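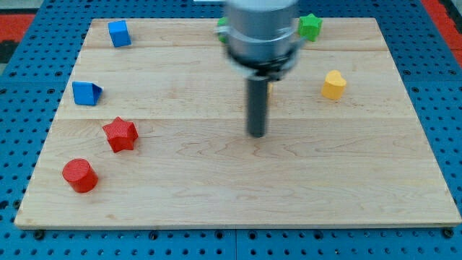 Cecilia Antwi says any maple board will move a little if only one face gets oiled, and that has me wondering what to do with ours!

Last updated: 21st March
Posted by Lieselotte Hamann

We use the board as a play surface for shape blocks, on top of a blue pegboard table, and I love it. The pale wood makes the colors pop, and the red star and yellow heart are easy to spot for little ones who are just learning their shapes. It's made of planks joined edge to edge and the top is still bare, so far as I can tell. Should I put a finish on it, and will the seams be a problem? I'd like something safe for kids who still chew on things. And would you glue felt underneath?

Kwame Amissah
Oh, do oil it, maple looks great with a bit of oil! Plain food-grade mineral oil is what I use on mine. Two thin coats on the top, the bottom and all the edges, left overnight between coats, then wipe off whatever hasn't soaked in. Go along the seams with a soft cloth so it doesn't pool there. Try a patch on the back first — if there's already varnish on it the oil will just sit on top. I did mine in January and it still feels lovely. Skip the felt, it holds crumbs and you can't wash it.

Wiremu Donnelly
we left ours bare, 5 years now, no trouble. damp cloth and dry it right away

Benedicta Bonsu
Kwame covered the oil, so just a word on the blocks. Any that have a ribbed or textured face hold on to oil, and then it's fingerprints everywhere, so keep them off until the board feels dry to the touch. Ours went back on too early and I was scrubbing grooves with a toothbrush all evening. Still worth it! My youngest stands the heart up on its point and shouts every time it stays put.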